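Digital Asset Custody and Trading Desk – Periodic Controls Checklist, with Comments

Last updated: 31 May 2019

Site: Skavstead office
Desk reviewed: Komach spot and margin desk
Inspector: Marta Didenko
Reviewed by: Arne Heitmann

Ratings: S = satisfactory, P = partly satisfactory, U = unsatisfactory.

1. Cold storage devices held in the locked safe. S
Serial numbers were matched to the register. Two devices are awaiting retirement and are labeled as such.

2. Recovery phrases stored apart from devices. S
Sealed envelopes are held at the Clostville branch. Seals were intact at inspection.

3. Withdrawal approvals signed by two officers. P
The sample covered 194 withdrawals. Two carried only one signature, both entered by Uliana Yurchenko while the second approver was on leave. A deputy approver must be named in writing.

4. Stop-loss orders in place on all margin positions. P
Orders were present, but several had been widened during the session without a note in the trade log. The desk manual requires a note for each change – this applies to senior traders as well.

5. Personal belongings kept off the trading floor. S
Bags are to be left in the entry area before the start of a shift. Personal phones are to be handed in at the same point.

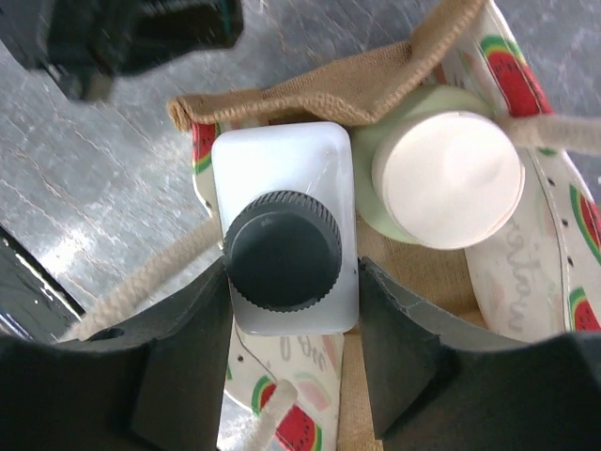
Open tote bag with watermelon print, holding a white bottle and a round lidded container.

6. Price feeds checked against a second source. S
The check runs every 30 seconds. The alert for a stale feed was tested during the visit and reached the duty trader.

7. Exchange login keys limited by address and function. U
One key on the Daly account still allows withdrawals, although the account is used only for trading. Dorin Pîrvu was informed and the key is to be replaced without delay.

8. Leverage limits set in the system. S
Limits match the approved schedule. No overrides are recorded.

Follow-up: Items 3 and 4 will be inspected again in July. Written confirmation on item 7 is to be sent to Karine Lavoie, with a copy kept in the desk file.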